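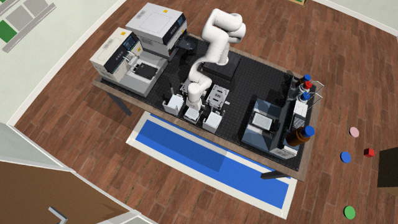
gendus_wes wrote:
ok so team build thread, lab automation section. Task is the usual, arm has to take a plate around the bench and put it back where it came from without touching anything else. Our club (Fuvport, 4 of us this year) has the sim running but run times are all over the place. Best so far 855 seconds, limit is 1000. Anyone else this close?? Is it the planner or are we just bad at waypoints

toledo_kit wrote:
waypoints. its always waypoints. we had the elbow going right up and over between every station, looked great, wasted ages. keep it low

prosham2 wrote:
disagree, keep it low and you clip the bottles on the right hand end. ask me how I know. Big amber one, blue cap. Go high and raise the joint speed instead

gendus_wes wrote:
judge said speed is capped tho? heres where we start from

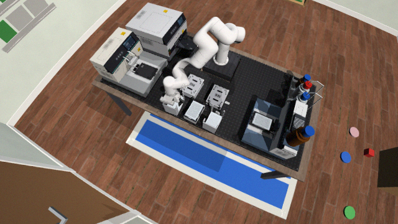
Gripper over the first white box, front edge of the bench.

toledo_kit wrote:
that looks fine to me. wrist has plenty of room. what's your approach height

gendus_wes wrote:
uh. whatever the default was. will check

mallow wrote:
Default is way too high, change it first. Also are you guys doing collision checks on the whole bench every step? We had more than 2000 checks per run and most were for the floor and the shelves – stuff the arm can't reach. Cut it down to things on the bench, planning got a lot quicker

prosham2 wrote:
that's planning time not run time, doesnt count for score

mallow wrote:
it counts if you sit there waiting for it all of club night

gendus_wes wrote:
lol fair. New problem. The rack. Ashton Kerslake (our mentor) says grip point should come from the rack corner, I say from the board holes because they're a grid and the grid doesn't move. Close up of what I mean, rack is nearly straight in this view and the board is at an angle so you can't just copy the rotation across

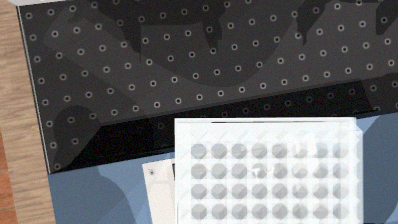
Last edited by gendus_wes on 18/02/2019

toledo_kit wrote:
mentor is right. you're picking up from the rack, measure from the rack

prosham2 wrote:
nope. Holes. If somebody nudges the rack in the setup file your corner is wrong too, at least with the holes you notice

mallow wrote:
If somebody nudges the rack then measuring from the rack is the one that still works?? think about it

prosham2 wrote:
only if you read the corner live. most teams type it in once and forget. we did

mallow wrote:
ok yes if its typed in then neither helps

gendus_wes wrote:
so read it live. got it. Also those facets on the wells, is that just the renderer? shading goes all triangle-y on the top strip. Doesn't seem to affect anything but it bugs me

toledo_kit wrote:
prob a cheap mesh. ignore it

gendus_wes wrote:
Writeup for the April round is due soon so here's the first bit, tell me if its readable. Washer end of the bench, arm at the plate on the blue-ish instrument

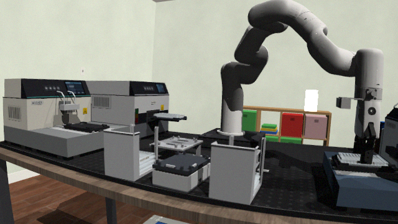 Posted by gendus_wes, Fuvport robotics club

Part 1, stations. We number them left to right starting at the washer. The arm goes straight down onto a plate, never from the side, so every station needs clear space above it. The one next to the washer sticks its plate out the front on a carrier and we treat that as its own station. Racks are open at the front, we dont use those yet.

mallow wrote:
readable. say which way is left tho, depends where you stand. and put your approach height in, judges always ask

prosham2 wrote:
Still think you should go high

gendus_wes wrote:
noted :) default was 4 times what toledo uses btw. Changing it now, will post a new time when I have one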